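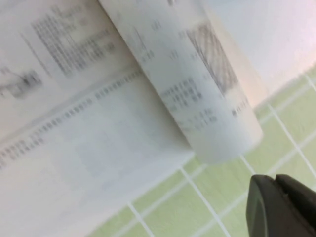
*by the Ronham kitchen desk – 29th January*

Receipts first. Thermal paper fades, so copy anything with a warranty before it goes in the drawer. Keep them out of the sun and away from plastic sleeves.

- Curly ones: under a heavy cookbook overnight. Never iron, heat turns the paper black.
- Write the item on the back in pencil. "Kettle, Ivholm" is plenty.
- Groceries: toss after 14 days unless somthing needs returning.
- Big stuff (fridge, stove) – own envelope, taped inside the cabinet door.

Clear the whole drawer in August. Dead batteries out, rubber bands in a jar, takeout menus gone. Wipe teh bottom with a damp cloth, let it dry, then put it all back.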